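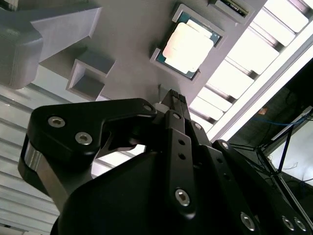

*Ceiling lights and overhead fixture.*

# Reporting and Replacing Ceiling Lights in Shared Workspaces

This procedure applies to all tenants of the Sedero Building and the Nelitz Annex. It covers lights mounted on or in the ceiling. Desk lamps and other plug-in lights remain the responsibility of the tenant.

## Before you report a fault

1. Check the wall switch, including any second switch at the far door.
2. Find out whether neighboring lights on the same switch are working. A single dark light usually points to the lamp or its driver. A dark row usually points to the circuit.
3. Note the room number and the number on the nearest ceiling tag. Tags in the Annex begin with the letter N.

Do not open the electrical panel. Panels are kept locked, and a tripped breaker must be reset by building staff.

## Submitting the request

Open a work order through the Verkus tenant portal and select **Lighting, Interior**. Enter the tag number in the location field, for example 1423, and state whether the light is dark, flickering, or buzzing. If you notice a burning smell, leave the area and call the front desk at once instead of using the portal.

Requests received before 2:00 p.m. are reviewed the same working day. Standard replacements are completed within 7 working days.

## Replacing a tube yourself

Tenants with written approval may replace tubes in fixtures mounted no higher than a standard stepladder can safely reach. All other fixtures are serviced by Mahrous under the building contract.

1. Turn off the light at the switch and post a notice beside it.
2. Allow the tube to cool.
3. Set the ladder on a level floor, with both spreaders locked. A second person must be present.
4. Unclip the cover, if there is one, and hand it down.
5. Rotate the tube a quarter turn and lower it straight out of the holders.
6. Fit a replacement of the same type, length, and color temperature. Tubes of 40 watts may not be used in fixtures marked for a lower rating.
7. Replace the cover, remove the ladder, and restore power.

If the new tube does not light, turn the switch off again and submit a work order. Do not try a third tube.

## Disposal

Fluorescent tubes contain mercury and may not be placed in the trash. Return them in the sleeve of the new tube to the loading dock cage. Broken tubes must be reported to the front desk before any cleanup begins.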